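Home | Articles | Robotics | Events | Recent changes | Log in

Puvon Open Bench

The Puvon Open Bench is a public demonstration of two-armed kitchen robots held each November at the Puvon workshop. It was started by Lutz Steinbach, who still runs it, and grew out of a private showing for buyers. Visitors stand behind a rope and watch a pair of robot arms work at a table set with ordinary household items. Entry is free. The organizers call it "the most honest robot show in the country," a claim for which no outside source has been found.

Format

The day is split into 16 sessions of 45 minutes each, the first starting at 9 a.m. A session is made up of short tasks with dishes, cups and play food, picked from a printed list by the host. Visitors may ask for a task, but only from the list. Requests for anything else, such as opening a jar, are politely turned down.

The arms are supplied by Puvon and the control software, known as Sayce, by a smaller firm named Evus. Publicity for the event describes the robots as working "by themselves." The program notes are more careful and say that an operator "may assist." How often this happens has never been published, and Evus has declined to give a number. Guilan Bai, who reviewed the event for a trade newsletter, wrote that she sat through four sessions and could not tell from the rope which moves were the software's and which were a person's.

The table

The items on the table are meant to stand for a home kitchen, and the list has changed little from year to year. Critics see this as a weakness. A robot that has met the same mug many times, they argue, shows little about what it would do with a strange one. 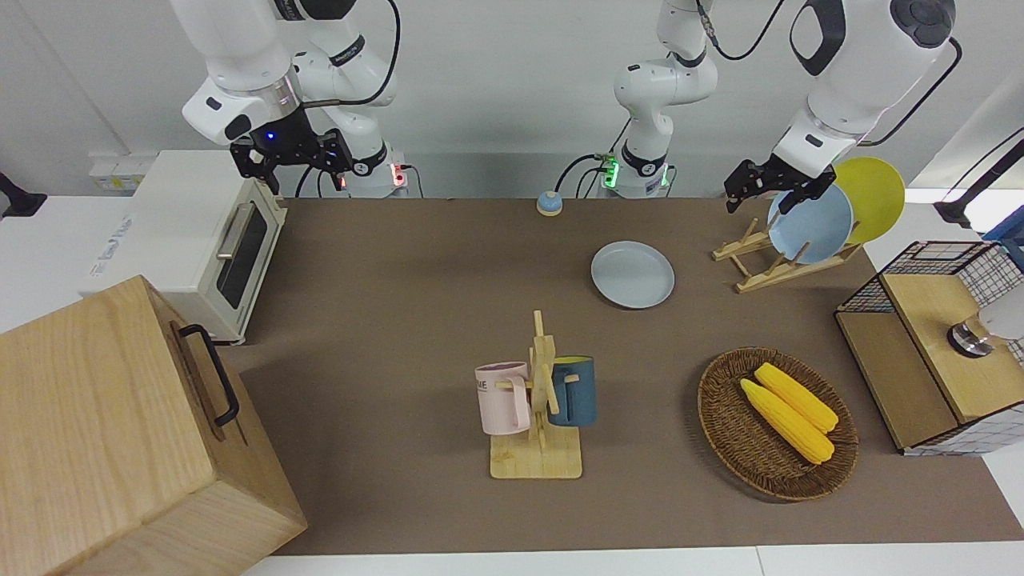
The demonstration table, with one gripper at the plates in the dish rack.

The mug tree is the item visitors ask about most. A mug has to be turned so its handle meets a short peg, and a small error leaves it on the table or on the floor. Yaqin Han, an Evus engineer, has said the mug tree "separates the demos from the tricks." The plates are thought to be easier, although a plate standing in a rack gives a gripper only a thin rim to hold. The toy corn in its basket is widely seen as the gentlest test -- it does not roll far and it does not break.

All the items are within reach of at least one arm. Bai called this fair enough for a bench, but a long way from a kitchen, where the plates are in one room and the person who wants them is in another.
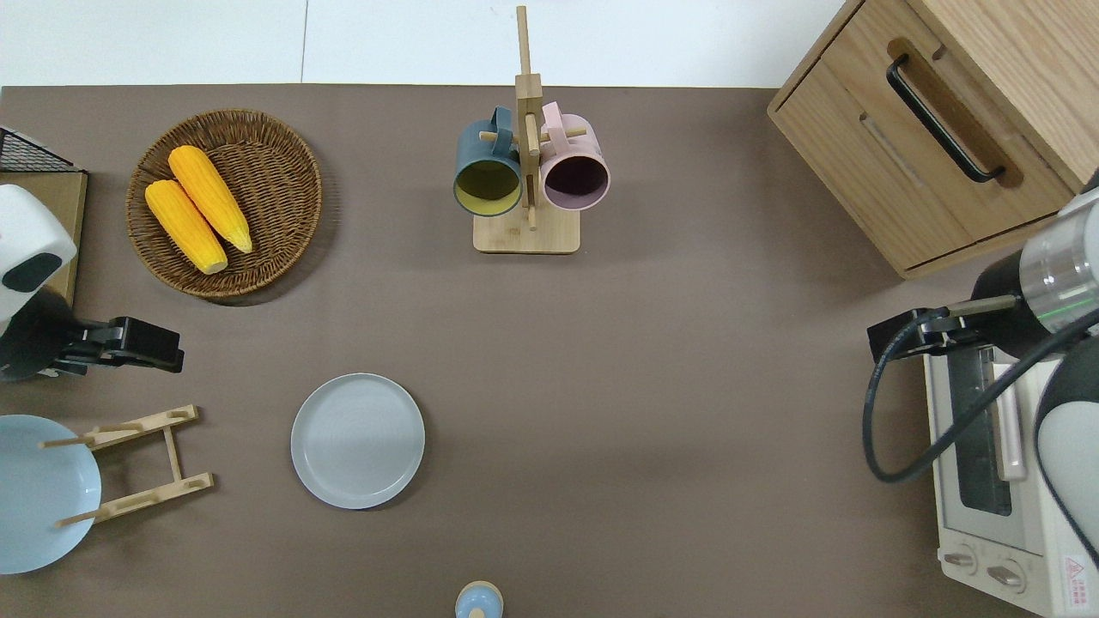
Reception

Puvon gives total attendance to date as nearly 3,000. The figure counts a person once for every session attended, so the true number of visitors is lower.

Local coverage has been friendly. The specialist press has been cooler. Ernő Pintér kept his own tally of 133 attempts at one open day and asked the organizers for theirs so the two could be compared. He was told that no tally was kept, "which is an odd thing for engineers not to keep," he wrote. Steinbach replied that the event was a visit and not a test. The same year's poster used the words "tested live."

Later changes

After the exchange with Pintér, the hosts began to say out loud when an operator steps in. Shuzhen Fu, who has hosted most of the sessions since then, also reads out the task before it starts, so that a failed attempt cannot be passed off as a different task. A plan to let visitors bring one item from home was announced under the name Nesis and dropped before the doors opened. No reason was given -- the page describing it was taken down.

Shared 16 times | 3 comments

Related articles
Evus
Sayce (software)
Staged demonstrations in robotics
Remote operation
Household robots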